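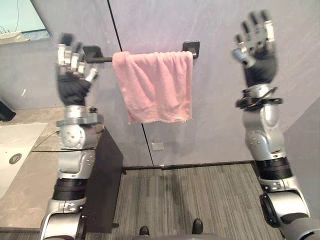 The builder calls the machine Zella, after the name printed on the crate the first motors came in. It has two arms and two five-fingered hands, and it lives at the back of a shared workshop on Dovberg Street, next to a bathroom vanity with no plumbing behind it.

"People expect a kitchen," the builder said when we met on a Tuesday evening. "I wanted a bathroom. Everything in there is soft or squeezable, and it's all in a small space."

The vanity cost 224 dollars secondhand. The arms cost a great deal more, and were paid for over two years of overtime. The control software is called Plesora and is the builder's own, written mostly between nine and midnight.

Towels came first. "Cloth doesn't have a shape you can plan for. You write down where the corner is, and then it's somewhere else." The first working version needed 34 changes to the grip settings. Some of those were one line long. Others took a weekend.
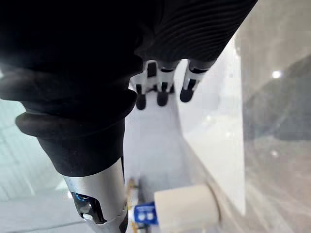
Wiring took longer than programming. The builder redid the left side twice after a connector from Lacerda, a surplus shop across town, kept working loose at the elbow. Covering the joints was a separate job. There is a black ribbed sleeve above the fingers and a thick rubber boot with rolled folds, and both had to bend without pinching a cable. "I made the first sleeve too tight. The arm could move, but it was fighting its own clothes." The fingertips are rounded black pads, and the builder keeps spares in a drawer.

Toothpaste is the current project. The goal is to hold the tube in one hand and work on it with the other, which means both arms have to agree on where the tube is.

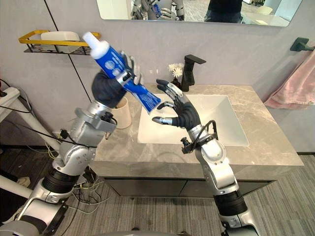 "If one side is off by a little, you squeeze air," the builder said. "Or you squeeze too hard and then you're cleaning a sink." The log for this task runs to 49 pages, and most of it is about grip force.

Other members of the workshop are used to it by now. They ask for warning before the arms are powered up, and the builder shouts across the room — a rule from the first month that stuck.

I asked what comes next. "Shorter cables. Then the cap. I haven't started on the cap."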